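Two Grippers, One Table: Gallery from the Dasholm Bench

All the hardware, a few household odds and ends, and a pair of markers. 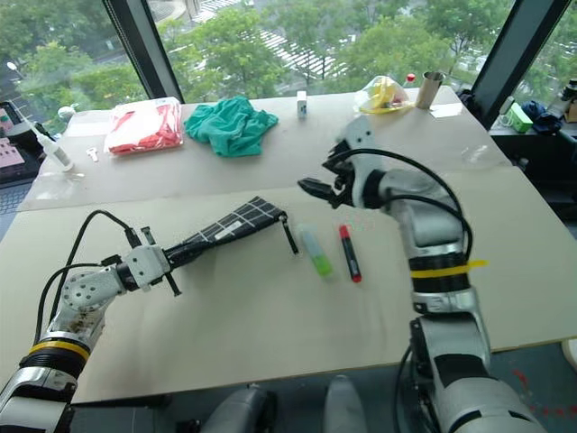

Estrella Cisneros

I've wanted to put this page up for ages! If you've been following the gripper comparison since February, you know the question I keep coming back to: how much does the hand matter when everything behind it stays the same? We have two arms on one robot, so the obvious thing to do was put a different gripper on each side and let them share a table. The left arm gets the long black finger, taped in its white grid. The right arm gets the white gripper with the black jaws. I call the left one Hinrichs and the right one Undura, and those names have stuck so well that they're now in our logs.

The table picture is the marker task, my favorite of the whole set. One marker has a bright green cap and the other a red one, and they lie at a slant between the two hands. Markers sound easy. They're thin, they roll, and if you squeeze one a little off center it swings around and points somewhere you didn't want it to. I love them as a test object because a small difference between two grippers shows up right away.

Some notes to go with it, for those of you who like to look closely.

The tape grid. I get more mail about this than anything else. The white lines make it much easier for me to judge how a finger is turned when I go back through the recordings. Plain black on a pale table gives you an outline and not much more. With the grid I can see a twist in the finger almost as soon as it starts. It's only tape, it takes an evening to put on neatly, and I'd do it again tomorrow.

The far side of the table. The bags, the teal-green cloth, the little white box and the metal cup are from the wider object set, and we leave them out during the marker runs. A clean table is kind to the vision side of things. A crumpled plastic bag is not kind at all - it shines, it folds, and it looks different every time you nudge it. I wanted both grippers tried with some clutter in view, the way a real kitchen counter or desk would be.

The seam. Yes, the table is two panels and there's a line between them. I used to worry about that line a lot. Now I treat it as one more thing to learn from, and there's a separate set of runs where a marker has to be picked up right across it.

The window. Trees, a crosswalk, and light that changes all day long. We could pull a blind down, but I like knowing how the controller does on a cloudy morning and on a bright afternoon, and the view is lovely when you've been staring at joint angles for hours.

Now the numbers, which a lot of you asked for. Each gripper had 400 runs on single objects to warm up, with the same controller and the same speed limits. Then came the long series with mixed objects, 932 picks tried on the left and 889 on the right. The right side came up short when I had to stop and redo a cable, so please don't read anything into the gap!

What did I learn? Hinrichs is wonderful at reaching into tight spots. A long finger can get in beside a box without bumping it, and I found myself planning much bolder approaches on that side. It's fussier about angle, though, and a small error at the wrist becomes a big one out at the tip. Undura is the calmer of the pair. The jaws close, the marker lines up, and off we go. For everyday picking I'd choose it first. For reaching past things I'd want the long finger every single time, and I'm so glad we have both on one robot.

Next up is version 2 of the controller, written with a lot of help from the folks at Uvwood, who sent pages of good advice on how to ease off the grip near the end of a move. I've only had it going for a short while and I'm already grinning. After that I want to swap the hands, left to right and right to left, and run the whole marker series over again to see how much of this comes from the arms themselves.

If you've tried long fingers on thin objects, please write to me. I'd love to hear what you used on the tips, and how often you had to replace it.

Page last updated 11 October 2018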